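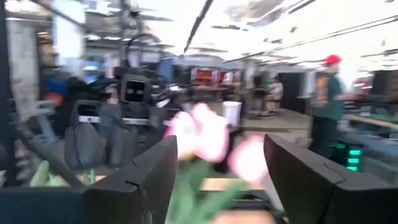

The builder works nights in a hospital supply room and spends most free afternoons at the Merklow shared workshop, on a robot arm project called Ogilvie. The name came off a street sign in Skoltdale and stuck before anyone came up with a better one. The arm has two black fingers and a small camera near the wrist. For most of this year its job has been flowers.

"I wanted something that bends," the builder said when we talked at the workshop on 24 May 2018. "Everyone starts with blocks. I did blocks in January. Blocks are fine, but a block is the same block when you pick it up a little wrong. You pick up a stem a little wrong and the head swings out to the side, and then the camera is looking at a petal."

The tulips are artificial. Real ones were tried for one weekend and dropped. They opened up too much under the lights, and by the second day the recordings didn't match each other.

The arm is driven by hand for now. The builder moves it through the motion, the computer records the joint positions and the video, and later a program tries to repeat the job from those recordings. The folder held 2,089 runs at the end of winter and holds 2,742 now. Up to a third of them may get thrown out.

"A lot of the early ones are bad because I was bad," the builder said. "I came in too fast. You look at the video and it's a smear. The program learns that too. It learned to rush."

The fix was dull. The builder put a speed limit in the software and rewrote the approach so the arm stops short, waits, and then closes. Each run takes longer. The grip is better. 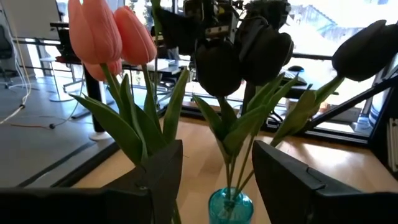 Glass was a later decision. The first vase was a plastic cup with sand in it, and it could take a hit. "With the cup I never learned anything about force," the builder said. "It would slide and I would shrug. With glass you pay attention." Two vases have been broken so far, both by closing the fingers before the arm had finished coming down.

Leaves are the present trouble. They spread wider than the blooms and lie over the fingers, and from the wrist camera they can hide the neck of the vase. The dark tulips are hard in another way. Against a bright window they lose their edges, and the program has trouble telling one head from the next. The pink ones give it less trouble.

I asked whether it would be easier to pull a shade.

"Sure. But then it works with the shade down. I want to carry this thing to Trerndale in the fall and set it up in a room I've never seen."

Trerndale holds a small makers' fair, and the plan is to have the arm fill a vase while people stand and talk around it. The builder would like it to manage five stems in a row without help. The best result so far is three.

The next change is to the finger pads. The current ones are too smooth for thin stems, and a strip of soft rubber is waiting in a drawer until the glue arrives. After that comes another round of recording.

"I'll probably do fifty and then look at them," the builder said. "I used to do two hundred and then look. That was a waste of a month."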